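Unmarked graves at the old Costthorpe hospital: how the burials were recorded and how the local paper covered them
Senior History project, Tapley College

Summary

Our project looked at the burial ground behind the former Costthorpe hospital. The hospital buried patients there whose families could not pay for a funeral or could not be found. Most of the graves were marked with numbered pegs and the pegs have gone. In November workers laying a stormwater pipe for the Fleveck Estate housing development found human remains outside the fence that had been taken as the edge of the cemetery. Work on that part of the pipe stopped and the remains were later reburied inside the fence.

We wanted to find out why the fence was in the wrong place, how many people were buried there, and what people in the town had been told about it over the years.

Background

Costthorpe hospital opened in the second half of the nineteenth century to take patients from the goldfields and the farming districts around it. It had its own dairy, laundry and bakery. The burial ground was set up on the slope behind the dairy when the churchyard in town stopped accepting hospital burials. It was divided into three sections, one for Anglicans, one for Catholics and one labelled "other" on the plan. The section called "other" is the lowest and the wettest, and it is the one the pipe went through.

When the hospital closed, the main buildings were sold and the burial ground stayed with the council. The grass was cut now and then. There is one stone monument near the gate, paid for by a former matron, and it carries no names.

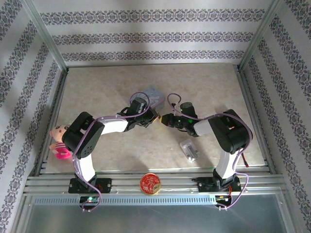
Two robotic arms with their grippers close together above a marble-patterned tabletop.

Sources we used

The main source was the hospital burial register, which is kept on microfilm at the regional archive. It has 1422 entries. Each entry gives a number, a name, an age, a date of burial, the section and sometimes a cause of death. The handwriting changes several times. A few pages near the end have water damage and we could read only part of them.

We also used:

The council plan of the cemetery, drawn when the hospital closed
An older surveyor's plan, found folded in the back of the hospital's building file
Back issues of the Costthorpe Courier on the library's reader
The information sheet given to residents by the Pledum drainage contractors
Interviews with 14 local residents, recorded with permission and typed up by the group

We did not use the medical files of patients. Some are closed to the public, and we agreed as a class that we did not need them for the questions we were asking.

How we did the work

The group split the register into blocks and each student typed one block into a spreadsheet. A second student then checked it against the microfilm. Where two students read a name differently we kept both spellings and put a question mark beside them. This took most of the first term and was slower than we had planned, mainly due to the abbreviations. "Do." for ditto caused a lot of trouble, as it was sometimes written under a blank space and we could not tell what was meant to be repeated.

After that we traced both plans on to clear film at the same scale and laid one over the other. The hospital chapel is on both plans, so we used its corners to line them up.

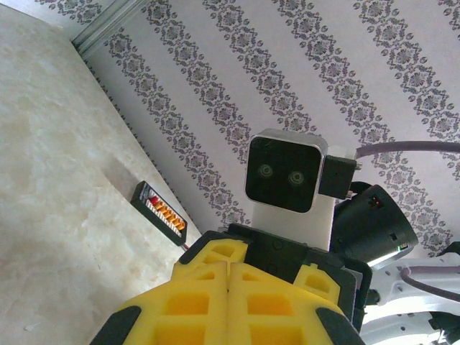

Report by the Costthorpe Burials Group, Senior History, Tapley College

What we found: the fence

The two plans do not agree. The older plan shows the "other" section running down past a row of pine trees to a drain. The council plan stops at the pines. The fence was built along the pines, so it follows the council plan.

We think the council plan was drawn by someone walking the site after the pegs in the lowest rows had rotted or been mown over. There is no note on the plan to say how the boundary was worked out. The older plan was never sent to the council with the land papers. It stayed in the building file, where it was catalogued under "drainage", and the title on the outside fold mentions only pipes.

According to the older plan there is room for 70 graves between the pines and the drain. We cannot say that all of these were used. The register gives row letters for the "other" section up to a letter that would fall well below the pines, which supports the older plan.

What we found: the register

Most people in the register were adults who had lived at the hospital for a long time. There are also infants, usually entered with only a surname. Many of the men are listed as labourers or miners and many of the women as domestic servants. Place of birth was recorded only by one of the clerks, so we could not use it for the whole register.

In the years of the influenza epidemic the entries come very close together and several share the same date. The clerk in this period stopped filling in the column for religion, and nearly all of these burials went into the "other" section. People who would have been placed elsewhere in earlier years may therefore be in the lowest part of the ground.

What we found: the newspaper

The Courier reported the opening of the burial ground in one paragraph. After that it printed very little. Funerals in the town churchyard were reported with the names of mourners and sometimes the hymns, but hospital burials were left out unless there had been an inquest. When the hospital closed, the paper ran a full page on the staff, the gardens and the cricket team and did not mention the cemetery.

Coverage of the discovery in November was much fuller. The first article called the remains "a mystery". Later articles said they came from the hospital, and one printed the council plan without saying there was another.

What residents told us

Older residents mostly knew that there were graves on the hill. Several had been told as children to keep away from it. Two said they had always understood that the graves went down to the drain, and one remembered her father refusing to run cattle there. None of them had been asked about it before the pipe was planned.

Views on what should happen next were mixed. Some wanted every name put on a wall at the gate. Others felt that families might not want a relative named as a hospital patient, even after so long.

Limits of the project

We could not match any of the remains found in November to a name, and we did not try to. The pages with water damage leave gaps in our spreadsheet. The interviews were with people who answered a notice in the library, so they are probably people with an interest in local history already.

We have given copies of the spreadsheet and the tracing to the regional archive and to the council's planning office. The council has said the fence line will be looked at again before the pipe is finished.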